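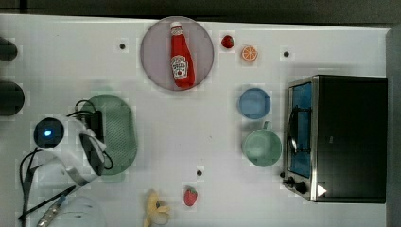 Moving the household list to flat text

The list has lived in Stutidix since I bought the house in Baltness. It held 2,254 records at export, covering tools, kitchen goods, spare parts, paint, manuals and a large number of cables. Stutidix stores each record as a form with a fixed set of fields, and the export is a CSV with the field names in the first row. The export is clean enough. The trouble was in what I had typed.

Search was the first thing to fail. I had entered the same kind of object under different leading words depending on the year. A half-inch socket was "socket, 1/2" in one place and "half inch socket" in another, and "Delić socket" in a third, after the maker. Stutidix matches from the left, so each search returned part of the answer and looked complete. I bought a second torque wrench in September on the strength of one of these searches.

Rules for the name field

The name starts with a noun. The noun is singular and is the word a visitor would use. Modifiers follow, separated by commas, in the order form, color, size. The maker goes in its own field. Maximum length is 45 characters, which is what prints on one line of the label stock at a readable size.

Zuleica Teixeira, who catalogs museum textiles and reviewed the draft, objected to putting form ahead of size. Her argument is that size is measured and form is a judgment. I agree with the argument and kept my order. I can recall that a thing is oval from across town. I can't recall its length. 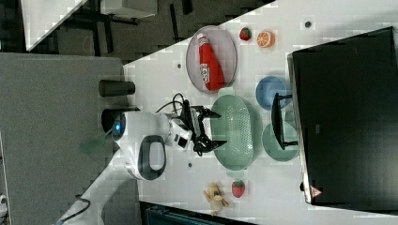
Modifiers should be limited to what separates one record from its neighbors. My old entries recorded everything I could see on the day, which made them long and no easier to find. The kitchen records were the worst for this. The light green one in the photo becomes "colander, oval, green" and the plate above it "plate, oval, gray-pink", and neither needs the word "rim" even though both have one. State is excluded as well. A ketchup bottle on its side is the same record as a ketchup bottle standing up. If two objects still collide after form, color and size, they get a numeric suffix starting at 2, and the first one is left alone.

Location codes

A location is a room letter, a unit number and a shelf number, with no separators for the first two: K4-2, G1-3. Units are numbered clockwise from the door. I had used names before ("tall cabinet", "old desk") and they broke every time furniture moved. Boxes inside a unit are not given codes unless they are Zoler crates, which have a molded recess for a label and tend to stay where they are put.

Anything in use has the location of its resting place. I tried a status field for loans and gave it up after 20 entries. Loans go in a separate file with the borrower and the date out. Marcelino Araújo has had the pipe bender for most of its life and the file says so.

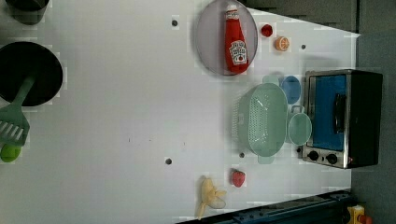 Conversion

The script reads the CSV, splits the old name on spaces, and looks for a known noun from a word list. If it finds exactly one, it moves that noun to the front and writes the line. If it finds none, or more than one, it writes the line to a reject file for hand editing. Colors are normalized from a second list; "grey" and "gray" were both present in quantity.

The output is one record per line, tab separated, sorted by name. Grep covers all the searching I do. The sort has to run with LC_ALL=C or commas are ignored and the groups come apart. I lost an evening to that.

Still open: paint. A can has a color name, a color code and a color, and the three don't agree.

Filed under: Home Systems, Text Files

Recent posts
Label stock that survives a garage
Tabs, commas and the case for tabs
What to do with manuals for things you no longer own
Replacing the shelf pins in unit G1

Contact | Copyright, all posts | Back to top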